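From: Wycliffe Bakilana
To: residence-managers list
Subject: Re: Linen and waste contract, second half of the year

Dear colleagues,

Thank you to those who sent comments on the draft terms. I am replying to the whole list so that all the houses have the same answer. The earlier message is quoted in part.

Kimutai Ondieki wrote:

> Our house has read the draft and can accept most of it. We have
> two concerns. The first is that clause 11 moves the linen exchange
> to every second week. Our guests at Pulta stay four nights on
> average, and we do not have shelf space for that much clean stock.
>
> The second is that the draft does not say who empties the bins in
> the guest rooms between stays. Under the old contract it was
> part of room service. Under the new one it could be read either way.
>
> Please also confirm whether the price is per room or per house.

On the first point, the office agrees. Weekly exchange will stay in place for Pulta and Wanyama. The Niken house has asked to move to the two-week schedule and may do so when the new terms begin. Any other house that wishes to change should write to me before the contract is signed. A change made after that will have to wait for the yearly review.

On the price, the figure is per room. A house with fewer than 20 rooms pays a flat delivery charge of 600 per month on top of the room rate. The supplier, Trerano, has confirmed this in writing, and the letter will be attached to the final contract.

On the second point, the wording has been changed. Emptying room bins, replacing the liner, and picking up litter from the floor are now listed together under room service in clause 16. They apply at the end of every stay and on request during a stay. The revised page for house handbooks follows, in the form in which it will be printed.

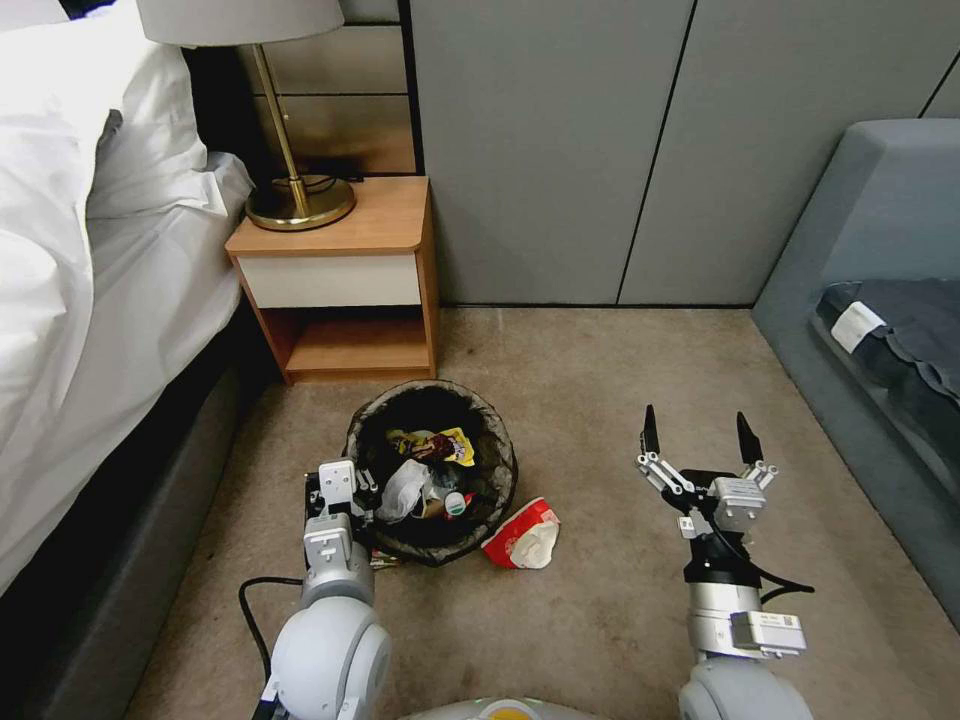 Niken House, September

Guest room waste. Each bedroom has a small wastebasket with a liner. At the end of a stay the liner is tied and removed, a new one is fitted, and the floor near the basket is checked for cups, wrappers and other litter. Bottles are not sorted in the room. They go to the service area with the rest and are sorted there. Full bags are not to be left in the hallway at any time.

Guests who would like a bin emptied during their stay may ask at the desk before 11 in the morning. Later requests are carried over to the next day.

End of handbook page. It replaces the current page on the same subject, and old copies should be removed from the binders.

Three smaller matters were raised by other houses. Damaged towels should be returned in the gray sacks and entered on the return slip, or no credit will be given. Blankets remain outside the contract. Keys for delivery drivers are to be signed out at the desk, and a house that prefers to meet the driver in person should tell the supplier directly.

Please send any further corrections to me and not to the supplier. I would ask that they refer to the clause number, as the page numbers have shifted between drafts.

Respectfully,

Wycliffe Bakilana
Office of Residence Services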